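Plastic tumbler

A plastic tumbler is a drinking cup without a handle or stem, molded in one piece from plastic and meant to be washed and used again many times over. It is usually taller than it is wide, with a flat base and sides that lean gently outward toward an open mouth. Tumblers of this sort turn up in family kitchens, school lunchrooms, campers, hospital wards and backyard parties, and many people who have long since bought themselves proper glassware still keep a few at the back of the cupboard, where visiting children seem to find them without any help at all.

Name

The word tumbler is a good deal older than the plastic kind. It was used in English for drinking vessels with a rounded or pointed bottom, which would fall over if they were set down before they were empty. The name stayed on after the bottoms became flat, and today it covers almost any straight or tapered cup without a handle, whether it is made of glass, metal or plastic. In everyday American speech people are just as likely to say "plastic cup," though that can also mean the thin throwaway kind sold in sleeves for parties.

Shape

The gentle taper is the feature most plastic tumblers have in common, and it does several jobs at once. A cup that is wider at the top slips easily off the mold when it is made, and it will also slide down inside another cup of the same pattern, so that a whole family's worth can be stored in the space of one or two. The open mouth lets a hand or a sponge reach the bottom, and the narrower foot is comfortable for smaller fingers to hold.

Stacking has its troubles, as anyone who has wrestled with two stuck cups at the sink will know. Damp cups pushed firmly together can hold on to each other with surprising stubbornness. Some makers add a small ledge or a few ribs inside to keep a gap between them. Where there is no such ledge, the old household remedy is to pour cool water into the inner cup, stand the outer one in warm water for a minute, and give a patient twist.

Material

Polypropylene is a common choice for everyday tumblers. It is light, slightly waxy to the touch, and bends a little before it breaks, so it usually survives a fall onto a kitchen floor. Clear and glossy tumblers are more often made from stiffer plastics, which look closer to glass but may crack or turn cloudy with long use. Melamine was popular for picnic sets and is still found in secondhand stores, though it is not suited to the microwave.

Color

Solid colors have been part of the plastic tumbler's appeal from early on, and they are useful as well as cheerful. In a household where each person keeps to one color, a cup left on the counter can be returned to its owner without a discussion (or at least with a shorter one). The Bellis tumbler, sold for many years by the housewares firm Cotell, was offered in 6 colors and bought singly, so that families could put together whatever mixture they liked. Kári Ásgeirsdóttir, whose book on household plastics gives the Bellis a fond chapter to itself, notes that the paler shades were the ones people came back to replace.

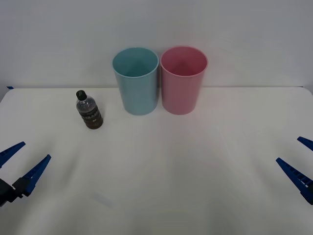

Care and storage

Most plastic tumblers can be washed by hand in warm soapy water, and many will go on the top rack of a dishwasher if the maker's mark allows it. Scouring pads are best avoided, as fine scratches dull the surface and give stains somewhere to settle. Tomato juice and strong tea are the usual culprits, and a paste of baking soda and water, left on for an hour and rinsed well, will lift a fair amount of the mark. Cups should be fully dry before they are stacked, or they may pick up a stale smell.

Collecting

Older tumblers have a small but friendly following. The household museum at Dorilstead holds 329 of them, many given by local families, and shows a selection every March on open shelves. Its catalog was drawn up by Þröstur Hafþórsson, who sorted the cups by rim shape first and color second, an order that some collectors still argue over. Complete sets from the Grallura line are especially sought after, as they were sold in boxes of 4 and very often lost at least one cup to a picnic.

See also

Beaker
Drinking glass
Melamine tableware
Sippy cup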